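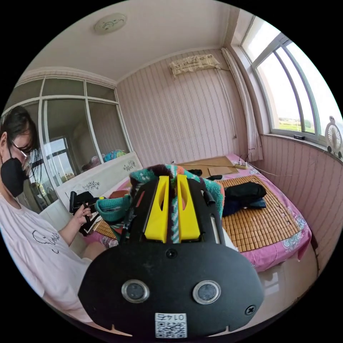
Kirnivix is looking for people who like sorting out bedrooms, or who don't mind it and would like to get better at it! We want ordinary homes and the ordinary things in them: jumpers, bedding, the blankets that end up on every chair. A knitted blanket in teal, orange, purple and white stripes is just the sort of thing we love to see on the go, and so is a folded black garment left on a sleeping mat, or the odd bit of flat cardboard near the head of the bed. You don't need a smart room or a big one.

What you'd be doing
Folding, stacking and putting away clothes and soft furnishings in your own bedroom, in sessions of 30 minutes. You choose the time of day. Knitted things are especially welcome — they stretch, they slump, and everyone seems to have their own way of folding them. Please don't tidy up before you start.

Who can take part
Anyone over 18 with a bed, a wardrobe or chest of drawers, and a fair pile of fabric to work through. Two people from the same household can apply together, but please fill in a form each. Left-handed folders, we'd be very glad to hear from you, as we had hardly any in April.

How to apply
Write to Mackenzie Cormier at the Brisis office, quoting reference 3016, with a few lines about your room and what usually lands on the bed. Tell us if you have stairs or a pet that likes to sit on clean washing (cats are fine). Applications close on June 14, 2020, and we'll reply to everybody — including those we can't fit in this time.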